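Tririsance

Tririsance is a simulation kit for people who work with robot grippers and would like to practise picking up household things on a screen before they try it with real crockery. It is made by Nevent, a small firm based in Dustdale, and it is sold both as a boxed kit with a printed handbook and as a yearly service, the second being by far the more popular with schools and small workshops.

The kit grew out of an older teaching package called Pálfi, which had only a bare table and a few plain blocks, and which many of its users still remember rather fondly. Tririsance kept the simple menus but brought in furnished rooms, a choice of grippers and a library of up to 200 household objects, with cups, plates and bowls among the best loved of them. The first full release came out on 1/27/20, and a larger one followed in August of the same year, adding 52 ready-made exercises.

Each exercise can be watched from a fixed spot in the room or from a view close behind the gripper, and learners are gently encouraged to try both, as a handle that looks easy to reach from across the room can be quite another matter from near by.

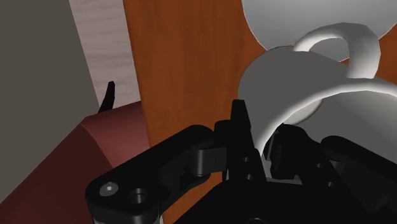
Can Tririsance be used without owning a robot?
Everything in the kit runs on an ordinary computer, so a robot is only needed by those who want to carry their finished exercises over to a real machine.

The handbook, now in its second edition, runs to 258 pages and is also supplied with the yearly service.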